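Rodivier Allotment and Drainage Association
Minutes of the general meeting
Held 2025-06-07 in the upper meeting room, Galach Lane

Present: Dace Sakalauskas (chair), M. Czerwiński (minutes), plot holders as per the signed attendance sheet.
Apologies: received from the holders of plots 14 and 31.

1. Minutes of the previous meeting

Taken as read. One correction: under item 5, "lower sluice" should read "upper sluice". The minutes were signed with that amendment.

Matters arising. The replacement padlock for the east gate has been fitted. Keys can be collected from the chair against a deposit. The question of the shared shredder was carried over to item 6.

2. Condition of the main ditch

The chair reported on the walk-over of the main ditch between the lane culvert and the outfall. Silt depth is greatest on the inside of the bend behind plots 19 to 22. Flow is slow there but not blocked. The bank on the north side has slumped over a length of 7 metres and the path is undercut at that point.

Plot 20 asked whether the slump was caused by the heavy planting of willow. The chair thought the main cause was water standing against the bank after the winter. The willow roots were holding part of the bank and should not be taken out until the repair is under way.

It was agreed that the slumped section be pegged and taped, and that barrows be taken round by the upper path until further notice.

Action: chair to peg and tape.

3. Lane culvert

The culvert under Galach Lane is a single concrete pipe. The debris screen at the upstream end has two bent bars and lets larger material through. Czerwiński had cleared the screen twice since the last meeting, removing mainly reed and plastic sacks. Members were reminded that empty compost sacks must not be left on the bank.

Two options for the screen were discussed:

(a) straightening the existing bars in place;
(b) a new hinged screen with wider bar spacing at the top, to allow raking from the bank.

Option (b) was preferred. Plot 8 noted that the existing frame is set in mortar and would have to be cut out, and that the job should be done when the water is low. September was suggested. A written quotation has been requested from Fendetti, who supplied the sluice gate. No reply yet.

Action: Czerwiński to chase the quotation and circulate it before the next meeting.

4. Sluice settings

The upper sluice is at present set with two boards in. Plots at the lower end reported dry beds and asked for a board to come out. Plots 3 to 6 objected, as their dipping tank is fed from the level behind the boards and would run low.

The levels book was consulted. The last reading at the upper gauge was 23 cm, against 31 cm at the same point in the previous year. The chair pointed out that lifting a board would help the lower plots for a few days only, after which both ends would be short.

Proposed: that the boards stay as they are, and that the lower plots may draw from the dipping tank before 9 in the morning. Carried, with one against. Plot 27 asked for the objection to be minuted.

Readings at both gauges are to be entered weekly. Entries should give the reading in centimetres, the number of boards in, and initials. Several recent entries have no initials and cannot be checked.

5. Accounts

The balance was reported and accepted. The ditch levy remains at 80 per full plot, half plots in proportion. Four plots are in arrears, and letters have gone out. The insurance renewal has been paid.

A member asked whether the levy could be paid in two parts. There is no rule against it. Agreed, provided that the first part is paid on the usual date.

6. Shredder

The motor trips when wet material is fed in. Plot 11 has examined the blades and considers them serviceable after sharpening. The feed chute is cracked and has been taped. The shredder is not to be used until the chute is replaced.

Action: plot 11 to obtain a price for the chute.
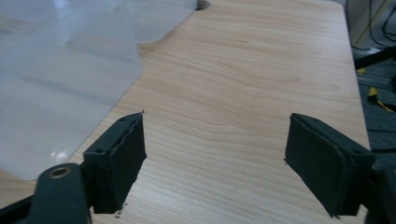 7. Rules on water butts and pumps

The draft wording was read out. Petrol pumps are not allowed on the ditch. Electric pumps may be used with a strainer on the intake, for no longer than one hour at a time, and not when the upper gauge reads below 20 cm. Butts must stand at least one metre back from the bank edge.

Plot 16 asked if solar pumps left running unattended fell under the one-hour limit. The chair confirmed that they did. The words "of any kind" are to be inserted after "electric pumps". Adopted as amended.

8. Any other business

The noticeboard by the east gate needs a new back panel. Plot 5 has a suitable offcut.

Rats have been seen near the compost bays. Cooked food must not be put in the bays.

The reed cut will be arranged once the nesting birds have left. Waders are in the store, two pairs, one of which leaks at the left knee.

9. Next meeting

To be held in September, date to be posted on the noticeboard. Items for the agenda to the chair in writing.

Minutes taken by M. Czerwiński.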